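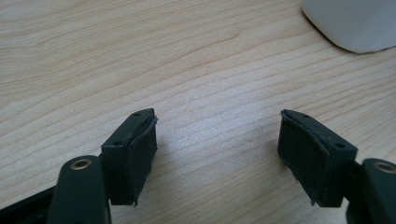 Tabletop finish with reflected light, center section.

Hetberg Trolau table, light wood top: long-term review
By Marijke Groen

The Trolau is the mid-size table in the Hetberg range, sold as a work table that can also serve for meals. I bought mine at full price in January and have used it daily as a desk, a packing surface and a place to sort household supplies. It replaced a Song folding table with a painted top. Comparisons below are to that table, and to the Clesov bench I tested in the same room.

Surface and finish

The top is a pale blond wood with fine, closely spaced grain. Color is even across the width, with a few stronger streaks that are easy to see in daylight and nearly vanish under a lamp. The finish is smooth with a slight gloss. It reflects a ceiling light as a soft patch and not as a hard point, so reading printed text on it is comfortable. If you want a dead matte surface, look at the Clesov.

Hetberg does not state what the coating is. The care sheet says to use a damp cloth, mild soap and no abrasives. I followed it, except for the stain test.

Assembly

Assembly took 40 minutes with one person and the supplied hex key. The legs bolt into threaded inserts, 12 bolts in total, and the bolts started by hand without cross-threading. The instructions show the crossbar the wrong way up in step four. Fit it with the countersunk side facing down or the last two bolts will not seat. A second person is useful for turning the table over, as the top is heavy for its size.

Stability

With the feet leveled, side-to-side movement is small. Typing does not shake a monitor. Leaning on a corner with full body weight produces some flex in the long direction, less than the Song and more than the Clesov. I retightened the bolts once, after the first month, and they have held since then.

Stain test

I tested water, black coffee, cooking oil, ballpoint ink and toothpaste on a strip near the back edge. Each was left for an hour, wiped with a damp cloth, then wiped again with soap. Water and oil left nothing. Coffee left a faint ring that came off with the soap. Ballpoint ink did not come off fully, and a gray line is still there if you know where to look.

Toothpaste was included for two reasons. It is a mild abrasive, and people rub it on furniture to remove water rings.
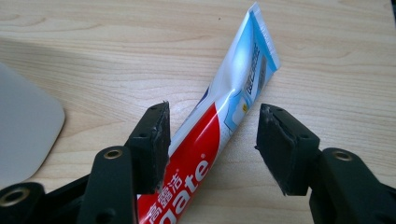

Left to sit, it caused no color change. Rubbed in with a cloth for 200 strokes, it dulled the gloss in a patch the size of a thumbprint. The patch is visible only at a low angle to the window, but it has not recovered. I would not use toothpaste as a polish on this finish. For everyday use, a smear wiped up promptly with water is not a concern.

Scratches and dents

Sliding a ceramic mug back and forth left no marks. A mug with an unglazed foot ring left hairlines after a week, so use a coaster for those. A metal ruler dropped on its corner from standing height made a small dent. The coating did not crack around it. The Song table chipped in the same test, down to the core.

Fine dust and small specks show less than I expected on a light top, and crumbs show more. One pass with a dry cloth clears both. Fingerprints are not a problem.

Edges and underside

The front edge is eased enough to rest a forearm on. The back edge is sharper and I took it down slightly with fine sandpaper. The underside is sealed, but the coat is thinner and there are two runs near the left leg. Neither affects use. There are no pre-drilled holes for a cable tray. I drilled my own and had no splitting.

Height and clearance

Height is fixed. There is no adjustment beyond the leveling feet, and those should be kept short, as they wobble when extended. The crossbar sits far enough back that it does not meet your knees. A drawer unit can go underneath on either side but not in the middle.

Price

I paid 968 with delivery. The Song costs far less and is adequate if the table will be folded away between uses. The Clesov is stiffer and costs more, and its open-pore surface picks up coffee badly.

Verdict

Recommended for desk work and light household use. The finish handles ordinary spills well and abrasion less well. Points off for the assembly drawing, the back edge and the lack of any information about the coating. I wrote to Hetberg asking which product to use for repairing the dull patch and will add their reply to this page if one arrives.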